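# About Us
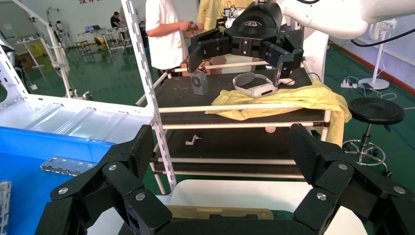
**Gripper and Arm Evaluation Group** | Fukelex Automation

Hello, and thank you for stopping by! We are the part of Fukelex that tries things out before anybody else has to depend on them. If a new gripper, arm, wrist camera or controller is going to end up in a customer's cell, it spends time with us first, and we write down what we learned in words that a line supervisor can use on a busy morning.

Most of our work happens on the green floor of the main hall, where the arms stand on their own white bases and the carts and shelving get moved from one to the next as the tests change. A cart might carry a metal box, a headset and a piece of yellow cloth all on the same shelf, and we like it that way. Rigid things tell you about grip force and alignment. Cloth tells you about patience (yours and the controller's), and a headset with a strap on it has a way of bringing out every weakness a pair of fingers has.

## How we started

The group began as a side project in August, five years back, when Urszula Tomaszewski was asked to settle a disagreement over two grippers that looked nearly the same on paper. She set both of them up on the same arm, gave them the same parts in the same order, and wrote four pages that people in the company still pass around. Then came a second request, and a third, and by the next spring she had a corner of the hall, a budget line and a shelf of borrowed fingers that she kept promising to give back. She leads the group today, and there are 13 of us now, counting the two who split their week with the software team downstairs.

## What we do all day

A comparison usually starts with a phone call. Somebody has a part that slips, or a camera that loses the edge of a tray in the afternoon light, and they want to know whether different hardware would help. We ask for the parts themselves, as many as they can spare, and the worst ones if possible – bent brackets, castings with flash still on them, that sort of thing.

From there we pick the candidates and run them side by side. Our regular two-finger grippers are the Kovel and the Yammine. The Kovel closes more gently and is the one we reach for with fabric, while the Yammine holds a thin flat plate better and puts up with a good deal more side load. We have opinions about which one we'd rather clean, too, but we try to keep those out of the reports. For controllers we mostly use the Dornine, and we test at least one alternative whenever the customer's plant already runs something else.

Every object in our test library has a card with its weight, its surface and any odd habits it has shown. The library stands at 723 objects as of this fall, and we finished 148 comparison reports last year, some of them two pages long and one of them, which we all remember, a good deal longer than that.

We look at wrist camera views closely as well. A finger that grips beautifully but hides the part from the camera on the way in can cost you more in retries than it saves in force, and it's the sort of thing that never shows up on a data sheet. So every report includes a section on what the camera could see during the approach, with stills.

## Working with us

Teams inside Fukelex can book bench time directly through the hall calendar, and outside customers come to us through their account manager. Please send drawings along with the parts if you have them, and tell us about your cycle time early on. We've had to redo more than one week of testing over that!

Visitors are welcome, and we're always glad to walk people around and let them try a pick or two. Closed shoes, please, and watch for cables on the floor. Our next open bench day is 10/15/25, from nine until the parts run out or we do.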